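How to Photograph Plates for an Online Listing

I sell secondhand dinnerware, mostly single plates and small sets, and I have 367 listings up as I write this. Most returns I used to get came from pictures that hid a chip or gave the wrong color. The steps below are the ones I follow now. A phone is fine for all of it.

What you need

A table, a window, a sheet of white poster board, a soft cloth and a ruler. Total cost for me was under 20 dollars, and the poster board was most of it.

1. Clean the plate

Wash it by hand and dry it with the cloth. Check for price sticker glue on the back. Rub off any gray knife marks with baking soda and a damp finger, and rinse again. If a mark stays, it goes in the listing.

2. Set up near a window

Put the table side-on to the window, two or three feet away. Turn off the ceiling light. Mixed light turns white glaze yellow on one side and blue on the other, and it is hard to fix later. Overcast days are easiest. In August I work before 9 in the morning.

3. Take the main shot

Stand over the plate and shoot down at an angle. Leave some space on all sides so the site can crop it square. Tap the plate on the screen to set focus, then drag the brightness down a little until the rim shows clearly.
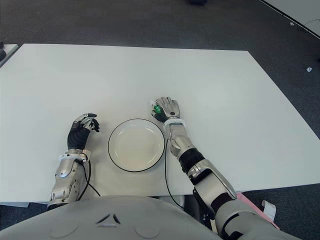
How do you keep a white plate from disappearing against a white surface?

Lower the exposure one step and block some of the light from one side with a dark book or a piece of black card. The shaded side gives the rim an edge. If the plate has no colored band at all, switch to a gray or tan cloth for the main shot.

4. Shoot the back

Turn the plate over and get the maker's stamp straight on. Buyers of Wurkine and Negussie patterns look at the stamp first, since both names were used on more than one line. Take one picture of the whole back and one close up.

5. Show the size

Lay the ruler across the widest part. Write the measurement in the text too. Do the same for depth if it is a soup plate.

6. Show the damage

One close picture for each chip, crack or worn spot. Tilt the plate until the light catches it.

7. Name and upload

I put the pattern name and a number in each file name, such as Bririston 65. Put the main shot first, the back second and damage last.

Updated May 30, 2024

Comments

Laiba Orakzai
The black card trick worked on my Rornik saucers. I had been using flash and getting a big white spot in the middle.

teacup_m
Do you iron the cloth? Mine shows every fold.

platesandmore
Iron it or roll it on a tube. Folding is what does it.

gdw
Step 5 please, sellers. I got a salad plate when I wanted a dinner plate.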